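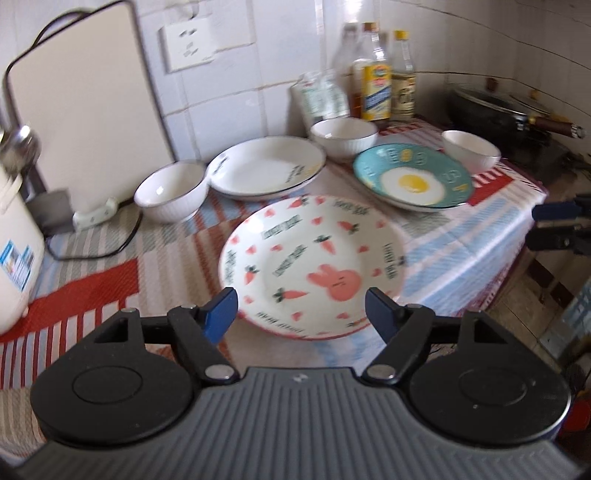 Quick one today, soup is on and I have to be out the door by six. So - week three of cooking at home every night. Spent 106 on groceries, down from 154 last week. Mostly beans. Lots of beans.

Gaetano Amato told me to salt them at the start and he was right, no tough skins. Annoying.
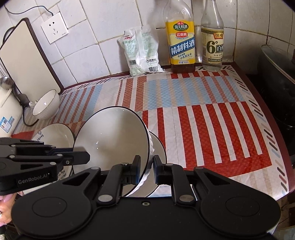
Still can't get the rice right tho. Too much water I think. Or the lid. Trying agian tommorow with less, and the leftover soup for lunch. Recipe when I get a minute.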